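ゲーム雑貨 > 収納・ディスプレイ > フィギュア用ケース > Bonwood

2021年5月16日　文:売り場スタッフ

Bonwood フィギュアディスプレイケース(Cateo)

ゲームのフィギュアって、気づくと増えていますよね。最初はテレビの横に一体だけ置いていたのに、続編が出て、色違いが出て、推しの隣にライバルも立たせたくなって、いつのまにかゲーム機の上まで占領されている。そんな方にぜひ見ていただきたいのが、Cateoの「Bonwood」です。ゲーム関連の小さめフィギュアを並べるために作られた横長のディスプレイケースで、当店でも入荷を心待ちにしていました!

本体は幅676mm、奥行き230mm。テレビ台やデスクの奥にすっと置ける横長の形です。奥行きがちゃんとあるので前後二列に並べても窮屈になりません。剣を前に突き出したポーズや、翼を広げたキャラクターの台座も、向きを少し工夫すればきれいに収まります。フィギュア棚は奥行きが足りずに武器の先が扉に当たる、というのがよくある悩みですが、そこを最初から考えてくれているのがうれしいところです。

■ ひな壇は取り外し式

中には段差をつけるためのひな壇が付いてきます。後ろの段の高さは90mm。前列に背の低いキャラクターを置けば、後列の子も顔がしっかり見えます。背の高いフィギュアばかりの方は、ひな壇を抜いて平らに使ってください。差し込むだけなので工具はいりませんし、左半分だけ段にして右半分は平ら、という置き方もできます。スタッフの一押しはこの「半分だけ」で、右側に大型のボスキャラをどんと置いて、左の段に冒険の仲間を整列させると、もうそれだけでゲームのパッケージみたいな絵になるんです。

段の上面には滑り止めのシートが貼られています。台座の裏がつるつるしたフィギュアでも、扉を開け閉めしたときにずれにくく、向きを決めたらそのまま飾っておけます。シートは透明なので見た目の邪魔にもなりません。

■ 扉は前に開きます

細かいことですが、ここが本当に便利です。Bonwoodの扉は上から下へ手前に倒れる前開きで、全面がぱかっと開きます。引き戸のケースだと真ん中のあたりに手が入れにくくて、奥の一体を取ろうとして手前をドミノ倒し……という悲劇が起こりがちですよね。前開きなら端から端まで一度に手が届きます。ゲーム機にかざして遊ぶタイプのフィギュアを使っている方は出し入れの回数も多いと思うので、この差は毎日効いてきます。

ひとつだけ注意していただきたいのは設置場所です。扉を倒すぶん、手前に空きが必要になります。キーボードのすぐ後ろに置く場合は、扉が当たらないか先に確かめてみてください。扉は外して使うこともできますので、ほこりを気にしない方ならオープン棚としてもどうぞ。

■ 箱のまま派の方へ

「開封しない派」の方からもよくご相談をいただきます。ブリスターパックのまま飾りたい場合は、ひな壇を外して背板に立てかける形になります。ただ、台紙の大きなパッケージは高さが足りず、斜めに寝かせることになってしまいます。箱入りでの展示が中心の方には、同じCateoの壁掛けレール「Rakena」のほうが向いています。台紙の上にある穴をフックに通すだけで、お店の売り場のようにずらっと並べられますよ。開封した子はBonwood、未開封の子はその上の壁のRakena、という二段構えで使っている常連さんもいて、写真を見せていただいたときは売り場一同で盛り上がってしまいました。
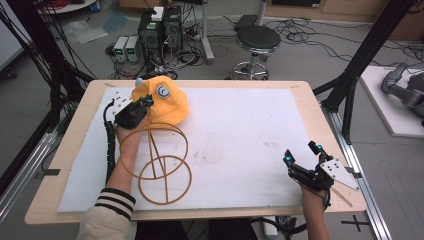
オレンジがかった黄色のぬいぐるみ。丸い目のような模様つき

ぬいぐるみや布製のマスコットも一緒に飾りたい、というお問い合わせも多いです。やわらかいものはひな壇の段差にもたれさせると座りがよく、フィギュアのすき間を埋めるのにもぴったり。ただし、色の濃い布を長いあいだ樹脂のフィギュアに触れさせておくと、色が移ることがあります。くっつけて並べたい気持ちはとてもよくわかるのですが、指一本ぶんでいいので間をあけてあげてください。

■ 背景シートで世界観を

Bonwoodを語るうえで外せないのが、背板に差し込む背景シートです! 標準で付属するのは白と黒の両面タイプ。明るい色のキャラクターは黒、鎧や影のある悪役は白にすると輪郭がくっきり出ます。これだけでも見え方がずいぶん変わるので、届いたらまず両方試していただきたいです。

さらに今回の入荷分から、別売りの「Asodmont」背景シートセットも取り扱いを始めました。霧のかかった山道、夕暮れの草原、石造りの城の広間、地下の水路と、どれもファンタジー系のゲームに似合う絵柄です。特定の作品の絵ではないので、いろいろなシリーズのキャラクターを混ぜて並べても浮きません。個人的には地下の水路が大好きで、緑がかった暗い背景の前に小さな勇者を一人だけ立たせると、これから何か出てきそうでわくわくします。

シートは上から落とし込むだけなので、差し替えはすぐに終わります。自分で印刷した紙を入れる場合は、少し厚手の紙をお使いください。薄いコピー用紙だと湿気で波打ちやすく、せっかくの空や海がしわしわになってしまいます。好きなゲームで自分が撮ったスクリーンショットを入れるのも楽しいですよ。

■ 明かりについて

天面の内側には、細いライトを取り付けるための溝があります。ライト本体は付属しませんので、お手持ちのUSB給電のテープライトなどを合わせてお使いください。配線は背板の右下にある切り欠きから外に出せます。取り付けるときは溝の手前側に寄せるのがおすすめです。奥に付けると光が背景にばかり当たって、肝心の顔が暗くなります。

窓際に置く場合は日差しにご注意ください。扉は透明なので、直射日光はそのままフィギュアに届きます。特に白い髪や白い服の部分は黄ばみが目立ちやすく、一度変わった色は元に戻りません。カーテン越しでも、西日の入るお部屋では場所を少しずらしてあげると安心です。

■ 重ねて使う

コレクションが増えたら、Bonwood同士を縦に積むことができます。天面の四隅のくぼみに上の段の脚がはまる仕組みで、積めるのは二段まで。二段にしたときも下の扉はそのまま開きます。積んだ場合は、付属の連結バンドで必ず背面を留めてください。重いフィギュアや金属パーツのあるものは下の段へ。上の段には軽いものや、あまり出し入れしないものを置くのがよいと思います。

横に並べるときは連結の必要はありません。側面も透明なので、二台つなげても間に柱のような太い線が入らず、長い一本のステージのように見えます。対戦ゲームの参戦キャラクターをずらっと一列に並べたい方には、この置き方を全力でおすすめします!

■ お手入れ

普段はやわらかいブロワーか、静電気を抑えるタイプのはたきで軽くほこりを払ってください。指紋が付いたときは、水を含ませて固くしぼった眼鏡拭きのような布で、こすらずになでるように。アルコールや住まい用の洗剤は、扉が白く曇る原因になるので使わないでください。ひな壇は外して水洗いできます。滑り止めシートにほこりが付いて効きが悪くなってきたら、水で流して陰干しすると元のように使えます。

フィギュア本体の掃除には、化粧用の毛のやわらかい筆が重宝します。髪の毛のすき間やマントのひだの奥まで入ってくれますし、細い剣や杖に引っかかりにくいのもいいところ。

■ 仕様

商品名:Bonwood フィギュアディスプレイケース
メーカー:Cateo
外寸:幅676mm × 奥行き230mm
ひな壇の高さ:後段90mm
扉:透明、前開き(取り外し可)
付属品:ひな壇、両面背景シート(白/黒)、連結バンド、説明書
別売り:Asodmont 背景シートセット、Rakena 壁掛けレール
組み立て:お客様による組み立て(工具不要)

■ よくいただくお問い合わせ

組み立ては一人でもできますか、と聞かれることが多いのですが、大丈夫です。側板を底板に差し、背板を通して、天板をはめるという順番で進みます。天板をはめるときだけ少し力がいりますので、平らな床の上で、左右を交互に押してください。透明な面には保護フィルムが両側に貼ってあります。「なんだか曇っている」と思ったら、まだフィルムが残っているかもしれません。

大きな台座のフィギュアについては、台座の直径が70mmまでのものなら、ひな壇の上にそのまま置けます。それより大きい台座は段からはみ出すので、ひな壇を外した側に置いてください。翼や尻尾が台座より大きく張り出しているものは、台座の大きさだけで決めずに、張り出した部分も測っていただくと確実です。

ゲームソフトやカードの収納にも使えますか、というご質問もありました。もちろん並べていただけます。背の低いカートリッジのケースなら前段に立てられるので、フィギュアと、その子が登場するソフトを隣同士に飾るのもすてきです。

背景シートの追加絵柄は、10月に海辺と雪原が加わる予定です。入荷しだい、このページの別売り品の欄に載せていきます。雪原はサンプルを見せてもらったのですが、青い影がとてもきれいで、氷系のキャラクターを持っている方はぜひ楽しみにしていてください!

最終更新:商品の掲載開始時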